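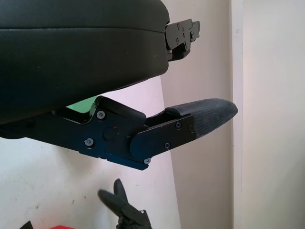 Robot Club Gallery: Autumn Term at Distness

Hello from the Distness robot club! We have 18 members this fall, a mix of first-timers and people who have been building since middle school, and we've spent most of our evenings on one project. We call it Trunik. It's an arm with a two-finger gripper and a small camera at the wrist, and we want it to find its way around ordinary furniture without bumping into everything (so far it bumps into plenty).

Wrist camera, chair session
Fingers open in a V, right under the armrest of the black chair. We love this chair! It has a pivot, an angled metal plate, a textured gray pad and little screws in both black and silver, so there is a lot for a camera to get confused by. Black cushion over black metal is a tough one too. The round cap in the middle of the plate is our favorite landmark, and the silver screw at the tip of the lower flange comes a close second.

What we're working on
Our vision group has labeled 700 wrist views by hand and is still smiling. Next they want the software to tell the pad from the plate, then pick out the screws one by one. The gripper group is trying new finger shapes, and the tapered tips are winning the vote right now.

Coming up
We're showing Trunik at the Ruddock open evening on 10th November, and then it's all practice for the Brillon student challenge in June. Come and drive the arm yourself, it's so much fun!

Want to join? Talk to Myfanwy Gronow, who runs the sign-up list. You don't need to know any code, and we have spare safety glasses.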